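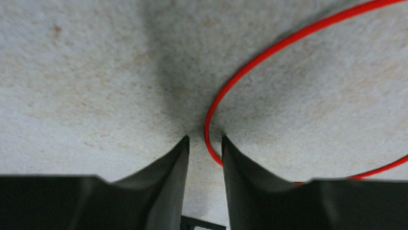

Routing a cable with a home-built arm is mostly a problem of knowing where the cable is. Plekach is the arm on my bench space at Zotside, the shared workshop in Trernach, and the job I have set it is to pick up a thin cable, lead it past a rod and lay it over a spool. Everything on the slides is from the simulator. Leave the title slide up while people sit down, then ask them to look at where the red loop goes when it reaches the right-hand finger. It disappears behind it and comes out again further right. The finger covers the lower part of the loop at the moment when the controller would most like to see it. Most of the talk follows from that.

Date on the handout is 2019-10-21. Code and drawings have moved on a little. Say so if asked, otherwise skip.

Slide: What was built

Keep this short. The arm is aluminium tube and printed joints. Fuchs supplied the gearboxes from surplus stock and they have more backlash than I would choose. The gripper is a parallel type with two tapered fingers, printed first and later cut from plate. The camera sits at the wrist and looks down between the fingers. Control runs on an old desktop under the bench.

Do not go through the parts list. It is on the handout. If someone asks about cost, the gearboxes were the largest item and the fingers were the cheapest, and the fingers have taken up most of the time.

Slide: Why simulate at all

Two reasons.

The bench at Zotside is shared, and the arm has to be bolted down and unbolted around other people's work. An evening slot goes quickly when half of it is spent on clamps and calibration.

The second reason is repeatability. A real cable remembers how it was stored. After a few pulls over a spool it has a set in it and the next attempt starts from a different place. In the simulator I can put the cable back exactly as it was and change one thing.

Mention that the simulated bench was measured from the real one, including the position of the arm mount. The tabletop has a mottled texture for a reason covered in the next section.

Slide: The cable model

The cable is a chain of 300 short rigid capsules joined with stiff ball joints. Each joint has bending stiffness, some damping and a small amount of twist resistance. Contact is calculated for each capsule against the table, the rod, the spool and the fingers. Self-contact is on, and it is expensive.

Points to make, in this order:

Fewer, longer capsules run faster but catch on the edge of the spool. The cable then moves over the edge in steps and the force reading at the fingers becomes a sawtooth.

Bending stiffness was set by hanging a real length of cable over the bench edge and measuring the droop. I did this in August, when the workshop was warm. The same cable is noticeably stiffer in cold weather and the value in the file is therefore a summer value.

Friction between cable and finger matters more than friction between cable and table. I had these the wrong way round for several weeks.

Pause here. Someone usually asks about finite elements. Answer: yes, it would be better, and no, not on this desktop.

Slide: Finding the cable by colour

Go back to the title slide for this one.

The cable is saturated red on a pale grey and beige surface, so the first detector was a plain colour threshold followed by thinning to a centre line. On a flat grey table it was close to perfect, and the result meant very little. With the speckled surface turned on, the small tan and brown marks start to appear in the mask. Point out the reddish-brown spot at the upper left. A loose threshold accepts it as a fragment of cable. A tight threshold drops it, and also drops the darker edges of the cable where the shading falls off.

The fix was to keep the loose threshold and reject fragments on length and width. The spot is short and on its own. A piece of cable showing between the finger and the edge of the view can also be short and on its own, so a fragment is kept if it lies on the continuation of a longer one. The thin sliver of red just above the right-hand finger is the sort of case that rule was written for.

The shadow alongside the upper part of the cable gave less trouble than expected. It is dark but has no red in it. The soft shadows on the table shift the brightness and have little effect on hue. On the real bench, under the tube lights, I expect this to be worse.

Slide: Joining the hidden parts

When the cable goes behind a finger there are two or more visible ends and the tracker has to decide which belong together. It scores each pair on distance, direction and the bend needed to connect them, then takes the best set. Nothing learned, nothing clever.

Where it goes wrong:

Tight hooks. A small hook can look like two cables meeting at a point. The tracker cuts the corner and reports a shorter cable.

Crossings. The thinning step turns a crossing into a junction and throws away which strand is on top. I now carry the previous estimate forward and let it decide. If the previous estimate is wrong, it stays wrong until the view clears.

Ends behind the finger. If the free end is hidden, the tracker will sometimes join the visible piece to whatever is nearest. A limit on total length catches the worst of these, as the model knows how much cable there is.

Slide: Rod and spool

Switch to the second still. Give people a few seconds with it before speaking. 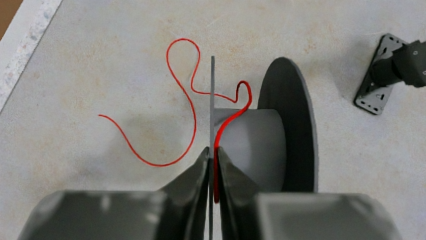
Plekach simulation, wrist view: cable over the spool and down to the gripper.

Things to draw out while it is on screen.

The upright rod runs down the middle of the view and looks as though it goes through the slot between the fingers. With one camera, the only depth information is what the model supplies. For a while the planner treated the lower part of the rod as an obstacle in the gap and refused to close. The rod is now placed from the bench measurements and masked out of the detector.

The cable passes behind the rod on its way to the right. The tracker sees two pieces with a grey stripe between them. As the rod is thin, the join is easy when the cable crosses it square on and much harder when it runs nearly parallel to it.

On the right of the rod is a small tight hook, then the steep run down over the spool. The hook is the difficult part of this picture. Pulling on the held end should draw the slack out of it, and whether it opens or catches depends on stiffness and on how fast the gripper moves. Slow is better. I have a speed limit in the planner that comes on whenever the smallest bend radius in the estimate drops below a set value.

The tall loop near the top centre is slack that has to go somewhere. In early runs I let it fall where it liked, and it tended to come down across the part already laid. Feeding from the loose side first would avoid this, but it needs either a second arm or a guide on the bench. A guide is cheaper.

The large dark flange on the right of the spool blocks the approach from that side. The gripper has to come in high and then down, and the wrist joint is near its limit when it does. If I were starting again I would move the arm mount before changing any code.

Slide: Results

Keep the numbers plain. There were 453 simulated attempts in the last batch, all with the cable started in a random lay on the table. The log sorts failures into 3 groups: lost in tracking, dropped from the grip, and snagged on the hardware.

Tracking losses are the largest group and most of them happen while a finger is over the cable. Drops are rare once the finger friction is set to the measured value. Snags are nearly all on the spool, at the edge of the flange.

Do not give a success percentage. It depends on what counts as laid, and I changed that definition twice during the summer. The full log is available to anyone who wants to apply their own.

Slide: Finger shape

The fingers taper to narrow tips. Narrow tips hide less of the cable, but the broad bases below them still hide a good deal, as the title slide shows. I tried a longer taper in the simulator. Visibility improved and the tips bent under load, once I remembered to model them as flexible.

Options still open: move the camera to one side, add a fixed camera over the bench, or cut a window in each base. The fixed camera is probably right. It needs a bracket that other users of the bench will not knock, and the bracket has been drawn but not made.

Slide: Moving to the real bench

What has been carried over so far: the arm calibration, the gripper control and the colour detector. What has not: the tracker with crossings turned on, and anything involving the spool.

Known differences to mention. The backlash in the Fuchs gearboxes is modelled as a fixed dead band and in practice varies with load. The real cable has a set in it. The real table has saw marks and pencil lines on top of the speckle, some of them red pencil, and I have asked for blue to be used at that end of the room.

If time is short, drop the finger shape slide and go straight from results to this one.

Questions likely to come up

Why not paint bands on the cable? It works well and it solves the joining problem for that cable. I would like it to handle cable straight off the reel.

Why not use force feedback alone? The gripper has a current reading on its motor and nothing better. It can tell held from not held, and it cannot tell a snag from a stiff bend.

Can the arm be borrowed? Yes, through the Zotside booking sheet, with the wrist camera removed first. The allen key is taped inside the lid of the control box.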